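The floors at Niltdale: a conversation with the owner of Kurup

November 1, 2018
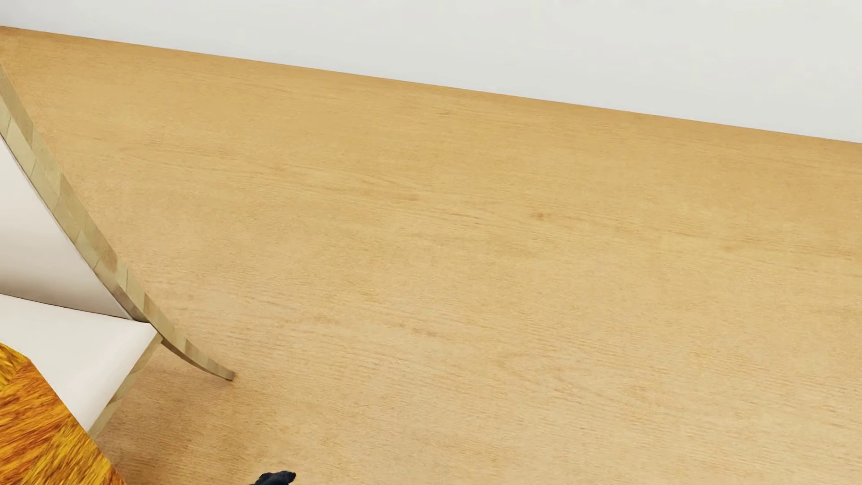

How long does a new wood floor need before people can live on it?

"Three days for socks, a week for furniture, and a month before you put a rug down," says the owner of Kurup, a floor finishing shop that has been working out of the same building for 21 years. "People hear the first number and forget the other two."

We met in the front room of the shop, where the phone rang often enough that we gave up and moved to the loading dock. The owner started out sanding gym floors for an uncle and hated it. "It was loud and my back hurt. Then we did an old house, and I got to see what was under the carpet. After that I wanted to do houses."

Most of the past year went to Niltdale, a former school now turned into apartments. Kurup was hired in March to finish the floors in 37 units. The developer, Ornetus, had planned on carpet for the bedrooms and changed its mind after the first few tenants asked for wood all the way through.

"That was good for us and bad for the schedule," the owner says. "We had a crew of four. I hired two more and one of them quit before lunch."

The biggest problem was moisture. The lower level sits close to the creek, and the slab readings stayed high well into summer. The crew waited, ran fans, tested again and waited some more. The builder wanted a date. "I told them I could give them a date or I could give them a floor that stays flat. They weren't happy with me for a while – we get along fine now."

Asked about finishes, the owner has strong opinions. Kurup uses a water-based product on nearly everything and oil only when a customer insists. Gloss is discouraged. "You'll see every crumb. You'll see where the dog turned around." The standard choice at Niltdale was a satin the shop mixes itself and calls Donau, after a boat the owner's father used to own.

Prices have gone up. A bedroom the shop would have done for less a few years ago now runs $3,525 with the wood included, and the owner doesn't expect that to come down. Sanding belts cost more, and so does getting rid of the dust.

There are 122 names on the waiting list, most of them homeowners with one or two rooms. The owner would like to get back to that kind of work. "In a house they make you coffee. They ask what kind of tree it was."

And the cleaning advice? "A damp mop. Damp, so wring it out twice. Skip the steam thing, and skip vinegar – I know your mother used it, mine did too." The phone was ringing again, and the owner went in to get it.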